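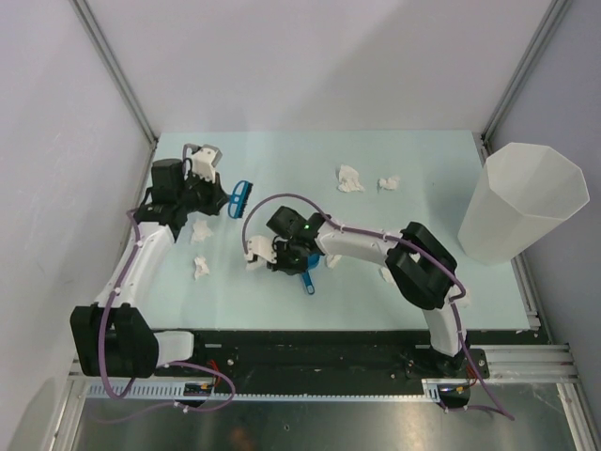
第四章 搭建您的第一个专题：从一页空白到一份能复习的笔记

如果您是按顺序读到这一章的，那么软件应该已经装好，账户也登录过了，左边栏里躺着一个名叫“未命名书架”的东西，正等着您去理会。如果您是跳过前三章直接翻到这里的，也没有关系，我们知道很多人都是这样读手册的（写手册的人自己也常常这样读别人的手册），只是遇到“书架”“卡片”“轴”这几个词觉得陌生时，请回头看一眼第二章的词语表，两三分钟就能看完。

本章用一个完整的题目带着您走一遍：马尼拉大帆船贸易，也就是十六世纪到十九世纪初，往来于菲律宾的马尼拉和墨西哥的阿卡普尔科之间的那条航线。选这个题目有一点私心，它是 Lelen 最早的一套试用资料，由 Faustino Tlapale 老师编写，他在给中学生上世界史的时候反复改过很多遍，哪里容易混、哪里学生爱问，他心里都有数。另外，这个题目横跨好几个地区，牵涉中国、菲律宾、墨西哥、西班牙，正好可以把 Lelen 的多轴功能用起来。您若手头另有要准备的题目，完全可以一边读一边换成自己的，步骤是一样的。

本章内容对应的是 2019-11-30 发布的版本。更早的版本里，“并轴”按钮在“视图”菜单底下，名称叫“合看”，其余没有大的差别。

4.1 动手之前

请先准备好下面几样东西，放在手边，做起来会从容得多。

一本您信得过的教科书或者通史。Lelen 不会替您判断某个年份对不对，它只负责把您写下的东西排好。

一份课程大纲或者考试说明。没有大纲也能做，不过做出来的笔记往往会越写越宽，写到最后连瓷器的釉色都写进去了，考试却一个字也不问。

一段不受打扰的时间。第一个专题总是最慢的，等您做到第三个、第四个，手就熟了。

Omitance 资料包（选用）。这是随 Lelen 一起提供的阅读材料合集，里面有短文、地图底稿和练习用的史料摘录。安装时如果勾选了“同时下载资料包”，它已经在您的书架里了；没有勾选的话，可以在“帮助”菜单的最下方补下载。

注意：补下载资料包时请保持网络连接，中途断开后需要从头再来一次。我们知道这很恼人，正在想办法改。

4.2 新建书架和专题

1. 打开 Lelen，在左边栏找到“未命名书架”，双击它的名字，改成一个您将来认得出来的名称。建议用课程名加学年，比如“世界史上册”。请不要用“历史”两个字了事，过了一个学期您会有好几个“历史”。

2. 选中这个书架，点右上角的加号，选择“新专题”。

3. 在弹出的窗口里填写标题：马尼拉大帆船贸易。

4. 标题下面有一栏“一句话问题”。这一栏可以不填，可我们还是想多劝一句，请您填上。它的用处是提醒自己，做这份笔记究竟想弄明白什么。Tlapale 老师在试用资料里填的是：“美洲的白银为什么会流到中国，又换走了什么？”写成问句最好，写成“了解大帆船贸易的背景、过程和影响”那样的句子，就跟没写差不多。

5. 在“起止年份”里填入 1565 和 1815。这只决定时间轴最初显示的范围，超出范围的事件照样可以添加，轴会自动拉长。

6. 点“建立”。

建立之后，您会看到一条横着的空轴，轴下面是一片空白的卡片区。第一次看到它的人常常有些发怵，不知道从哪里写起。请别急，下一节就从最省力的地方开始。

提示：起止年份填反了也不要紧，Lelen 会自动调换过来，并在窗口下方用小字告诉您一声。

4.3 放下几根桩子

我们把最重要的那几个年份叫做“桩子”。桩子立稳了，其余的事件才有地方可以拴。一开始请克制一点，只放那些没有它就讲不通整个题目的年份，细节以后有的是机会补。

1. 在轴上任意一处点右键，选“新事件”。

2. 年份填 1565，名称填“返航路线打通”，正文用自己的话写两三句。可以这样写：西班牙人早就能从美洲乘风向西横渡太平洋，难的是回去。这一年乌尔达内塔向北绕行，借助北太平洋的西风和洋流，回到了墨西哥海岸，往返从此成为可能。

3. 勾选“设为桩子”。事件的标记会变大，颜色也会加深。

4. 用同样的办法再放下这几个事件：

1567 年，隆庆元年，明朝在福建月港有限度地开放海禁，允许商人申领凭照出海贸易。

1571 年，西班牙人在马尼拉建城，把它作为在菲律宾的统治中心。

1815 年，最后一艘大帆船结束航行，这条航线走到了尽头，那时墨西哥正处在独立战争之中。

5. 按住鼠标左键拖动轴线，检查一下几个桩子的位置。您大概已经注意到，前面三个挤在一起，最后一个孤零零地站在远处。先不要去管它，这个疏密本身就很有意思，它说明航线是在很短的几年里凑齐条件的，随后便维持了很久。

注意：正文请务必用自己的话写。把教科书整段粘贴进来，当时省事，复习的时候却等于又从头读一遍教科书，而且字还更小。

写“月港”这张卡片时，有一处常常被学生写错，我们顺便说一说。隆庆年间的开海并不等于海禁全部取消，出海的口岸有限，出海要领凭照，要纳税，对日本的贸易仍然禁止。如果您在卡片上只写了“海禁取消”四个字，考试遇到要求评价程度的题目就会吃亏。Lelen 的卡片右下角有一个“限定”按钮，专门用来记这一类“但是”：点一下，会出现一行灰色的小字栏，把限制条件写进去即可。

4.4 给时间轴分层

一条轴上放的东西多了，就像一根晾衣绳挂了全家的衣服，哪件是谁的都看不出来。分层正是为此而设的。

1. 点轴左端的三条短横线，选“添加一层”。

2. 给这一层取名“中国”，再添加一层，取名“菲律宾”，然后依次是“墨西哥与秘鲁”“西班牙本土”。

3. 把已有的事件拖到相应的层里。月港开海拖到“中国”，马尼拉建城拖到“菲律宾”。

4. 碰到同时属于好几个地方的事件，比如返航路线打通，请按住 Shift 键再拖，它会变成一根竖线，穿过您选中的各层。

5. 全部拖完以后，点“整理”，各层的间距会自动调匀。

分完层，请您停下来看一看有没有哪一层是空的。以这个题目来说，“西班牙本土”和“墨西哥与秘鲁”多半还空着。这就是下一步该读书的地方了。您可以在墨西哥与秘鲁这一层补上 1545 年波托西银矿的发现，它比航线的开通早二十年，轴会自动向左拉长。西班牙本土一层，可以补 1593 年王室对大帆船贸易作出限制的规定，包括船只的数目和货物的价值。规定是规定，执行又是另一回事，超载和瞒报在当时相当普遍，这一点也请记在“限定”栏里。

关于层数，我们要啰唆一句。Lelen 最多允许 11 层，可是真的开到那么多，屏幕上会很挤，打印出来更挤。初学的时候，有四层上下就很够用了。若是觉得不够，先想想能不能把题目拆成 2 个专题，各做各的，最后再用“并轴”放在一起看（见 4.7）。

小心：删除一层时，该层里的事件会一并删除。软件会问您一次，请读完那行字再点“确定”。误删以后，可以在关闭专题之前用 Ctrl 加 Z 撤回；专题一旦关闭，就只能从备份里找了。

4.5 写卡片

时间轴回答“什么时候”，卡片回答“是什么”和“为什么”。很多用户喜欢轴，因为它好看，对卡片却不大上心，这实在有些可惜，真正帮您答出题目来的多半还是卡片。

Lelen 有四种卡片：人物、地点、词语、因果。前三种顾名思义，我们只各举一例，把篇幅多留给最后一种。

人物卡。试用资料里的第一张是乌尔达内塔。栏目有生卒年、身份、做过什么、与本题的关系。请特别留意最后一栏，它逼着您说清楚这个人为什么会出现在这份笔记里。乌尔达内塔既是奥斯定会的修士，也是老练的航海者，两种身份都值得写上；至于他年轻时的种种经历，读来很有趣味，和本题关系却不大，放进“闲话”栏就好。

地点卡。可以为阿卡普尔科做一张。它平日是个冷清的港口，大帆船到来的时候才热闹起来，各地商人赶来参加集市，货物再由陆路运往墨西哥城，有一部分还要继续送到韦拉克鲁斯，再装船去西班牙。做地点卡时，建议把“从这里往哪里去”写清楚，单独一个地名是记不住的，串成一条路就好记得多。

词语卡。例如“生理人”（Sangley），这是西班牙人对在菲律宾的华人的称呼；又如“八连”（Parián，也译作“涧内”），是马尼拉城外华人聚居和经商的地方。译名不统一是常事，请把您教材上用的译名写在第一行，别的写在括号里。

因果卡稍微复杂些，按下面的步骤来：

1. 点卡片区的加号，选“因果”。

2. 中间的方框写一个结果，句子要完整。比如：“十六世纪后期，大量美洲白银经马尼拉流入中国。”

3. 左侧添加原因，每个原因单占一格。可以写：明朝的赋税逐渐改用银两折纳，国内对白银的需求很大；白银在中国可以换到的黄金和货物，比在欧洲和美洲多；美洲的银矿产量上升；航线打通，往返有了保障；月港开海，福建商人可以合法前往马尼拉。

4. 给每个原因选一个标签：长期、直接、条件。分不清的时候，问自己一句：“拿掉它，这件事是不会发生，还是会发生得晚一些？”

5. 右侧添加后果，同样每格一个。丝绸和瓷器进入美洲市场，福建沿海的作物里多了番薯和烟草，马尼拉形成了很大的华人社区，殖民当局与华人之间的关系时有紧张，1603 年还发生了屠杀。

6. 点“连回轴上”，把其中有确定年份的条目连到对应的事件。

提示：原因写得多不见得就好。写完之后，试着用“收拢”功能，让 Lelen 只显示您标为“直接”的那几条，看看剩下的能不能独立讲通一段话。讲不通，说明标签还要再调一调。

关于番薯，学生常问它究竟是从哪条路传进来的。通行的说法里，万历年间福建长乐商人陈振龙从吕宋带回薯藤，这一条有文献可依；同时，别的传入路线也有记载，各家说法并不一致。遇到这样的情形，请用卡片上的“存疑”标记，把两种说法都留着，后面注明出处。笔记里有几处存疑是正常的，说明您读书读得仔细。

4.6 添加史料

不少考试会给一段原文，让您判断作者立场、写作目的和可信程度，因此我们建议每个专题至少配上一两段史料。

1. 点专题标题下方的“史料”，再点“新史料”。

2. 把原文粘贴或录入到左栏。单段史料的上限是 3,000 字，超出的部分不会保存，软件会用红字提醒您。较长的文献，请分成几段分别添加。

3. 右栏有一组提示：谁写的，写给谁看的，什么时候写的，写的时候知道什么、不知道什么。请逐条填写，不知道的就写“不详”，不要空着，空着的话下次打开您会以为自己忘了做。

4. 在原文中选中一句话，点“划线并批注”，写下您的看法。批注会出现在原文旁边。

5. 点“挂到卡片”，选择相关的因果卡或人物卡。

Omitance 资料包里附有几段适合练手的材料，用法是在史料窗口点“从资料包选取”。选取之后左栏会自动填好，右栏仍旧留给您自己写。曾有用户来信问，能不能连右栏也一起填好，我们商量过，还是决定不这样做，请您谅解。

举个例子说说怎么批注。假设您读到的是一位殖民官员写给王室的报告，抱怨中国商人把银子都带走了。初看起来，这像是一条白银外流的直接证据。可是请想一想，他写报告的目的，也许是希望王室收紧贸易，也许是替塞维利亚的商人说话，抱怨的口气里难免有夸大。那么这份报告能证明什么呢？它能很好地证明官员们对此感到担忧，要拿来证明白银的实际数量就得十分小心，最好找关税记录一类的材料对照。把这一层意思写进批注，复习时看一遍，比背十句套话都管用。

小心：从网页上复制的文字常常带着看不见的格式，粘贴以后会出现字体忽大忽小、行距不齐的情况。请用右键菜单里的“只粘贴文字”。

4.7 并轴：把不同的专题放在一起看

历史课有一个让人头疼的地方，就是课本一章一章分开讲，学生也就一章一章分开记，记到最后，并不觉得它们发生在同一个世界上。并轴功能就是为了这一点做的，也是我们自己最喜欢的功能。

1. 确认书架里至少有 2 个专题。如果您只做了大帆船这一个，可以打开试用资料里的“明代赋役与一条鞭法”。

2. 按住 Ctrl 键，在左边栏依次点选要并看的专题。

3. 点工具栏上的“并轴”。几条轴会按同一比例上下排列。

4. 用鼠标滚轮放大或缩小，所有的轴会一起变动。想单独移动其中一条，请先点它左端的小锁。

5. 找到年份相近的事件，从一个拖一条线到另一个，在弹出的窗口里写明它们的关系。

以这两个专题为例，请看 1571 年马尼拉建城和 1581 年一条鞭法推行全国这两件事。前后相差不多，一边是白银有了新的来路，一边是赋税折银在更大范围内成为制度。该怎样写它们的关系呢？请不要急着写“因此”。一条鞭法在推行全国之前，已经在若干地方试行了很久，白银的来源也不止马尼拉一处，日本的白银同样重要。比较稳妥的写法是“相互促进”，再附上一句说明。Lelen 的关系栏里预备了“导致”“促进”“同时”“对比”几个选项，拿不准时选“同时”，以后想清楚了再改。

注意：并轴视图里所做的连线保存在书架中，不保存在单个专题里。如果您把专题单独发给同学，连线不会跟着过去。要连线一起分享，请导出整个书架。

4.8 复习设置

笔记做好了，还要看它才有用处，这话说起来人人都懂，做起来却最难。Lelen 会按照您的安排，每隔一段时间把卡片拿出来考您一回。

1. 打开专题，点“复习”，再点“安排”。

2. 选择考试日期。不知道确切日期的，可以填学期末。

3. 选择每次复习的长短。我们推荐“短”，宁可勤一些，也不要攒着。

4. 在“题型”里勾选您需要的：看年份说事件、看事件说年份、补全原因、评价史料。

5. 点“开始”。

复习时，每张卡片下面有三个按钮：“记得”“模糊”“忘了”。请如实去点。点了“忘了”，这张卡片会早些再来；点了“记得”，它会隔得久一点。没有人会看到您点了什么，老师账户也看不到，您大可放心。

关于年份，多说几句。Tlapale 老师上课时不大考年份，他更愿意让学生排先后。他的办法是把卡片上的年份遮住，打乱次序，让学生重新排好，再说说为什么甲一定在乙的前面。比如返航路线打通，一定在定期的大帆船往来之前，这用不着背，想一想就明白。Lelen 里的“排先后”练习便是照着这个办法做的，入口在“题型”最下面一行，默认没有勾选，请您亲手勾上试试看。

提示：如果某张卡片总是记不住，多半是卡片写得不好，怪不得记性。请回到编辑状态，把长句拆开，或者一张分成几张。一张卡片上挤着起因、经过、影响和评价，谁来都记不住。

4.9 打印与同步

有些人（包括写这本手册的人）到了考前，还是想要一份纸的，可以拿笔在上面画。打印由 Saithong 模块负责，它随 Lelen 一起安装，不需要另外下载。

1. 打开要打印的专题，点“文件”，选“用 Saithong 排版”。

2. 选择版式。“单栏”适合写得长的卡片，“双栏”省纸，“折页”可以把时间轴印成能拉开的长条。

3. 勾选要包含的内容。存疑标记和限定栏默认会打印出来，批注默认不打印。

4. 点“预览”，从头到尾翻一遍。请特别看一看时间轴上名称较长的事件有没有互相压住。

5. 如有压住的情况，回到轴上把该事件的名称改短，或者点“错开”。

6. 点“打印”或者“存为文件”。

选用折页版式时，请把打印机设成横向，并关掉“适应页面”一类的选项，否则各页的比例不一致，拼起来轴线对不上。粘贴的时候从左往右，每一页右边留着的窄条就是给下一页压上去的。

同步方面，Lelen 每次关闭专题时会自动上传一次。您也可以随时点右上角的云形图标手动上传。在另一台电脑上登录同一账户，书架会自动出现。

小心：请不要在两台电脑上同时编辑同一个专题。同步时以后保存的为准，先保存的改动会进入“冲突”文件夹。东西没有丢，可是要自己一处一处对照着合回去，很费工夫。

4.10 常见的疑难

事件放到轴上以后不见了。多半是年份多打或少打了一位。点“全部显示”，轴会缩小到能容纳所有事件的范围，您会在很远的地方找到它。

公元前的年份怎么写。在数字前面加一个减号即可，显示时会自动换成“公元前”。

只知道大概年代，不知道确切年份。在年份栏里填写一个范围，中间用波浪号隔开，事件会显示成一段横条，两端颜色渐淡。

想用年号纪年。在“设置”的“历法”一项里打开“同时显示年号”。目前只支持明清两代，岁首岁末跨年的事件可能会差一年，请对照原书核实。

资料包里的短文和我的教材说法不一样。请以教材和大纲为准，并把分歧记在“存疑”里。资料包由 Clutby 编辑部维护，您若发现确实写错了的地方，欢迎通过“帮助”菜单里的“指出错误”告诉我们，最好附上依据的书名和页码，我们会逐条核对，改动在每年 9 月的更新里统一发布。

因果卡连不回轴上。请检查该条目是否写了年份，没有年份的条目，“连回轴上”按钮是灰色的。

复习时总是出现已经学完的专题。在左边栏右键点该专题，选“暂歇”。暂歇的专题仍然可以打开和修改，只是不再出题；想恢复时再点一次。

4.11 本章的小练习

到这里，一个完整的专题就做出来了。如果还有精神，请您接着做下面几件小事，做完再进入第五章，会轻松很多。

1. 在大帆船专题里加一个事件：1762 年，英国军队占领马尼拉。想一想它该放在哪一层，是拖到一层里，还是按住 Shift 键让它穿过几层。（提示：这件事和欧洲的七年战争有关，西班牙在那一年参战。）

2. 为“月港”做一张地点卡，写明从月港往哪里去，货物又从哪里来。

3. 回到 4.2 里填写的“一句话问题”，试着只看时间轴和因果卡，用一段话来回答它。答完之后点标题旁边的铅笔图标，把答案存进“我的回答”。以后每复习一轮，可以再写一次，旧的答案会按先后保留在下面，随时能翻出来看。

4. 请一位同学打开您的专题，让他挑一张看不懂的卡片出来，照他的疑问改写一遍。分享的方法见第五章 5.1 节。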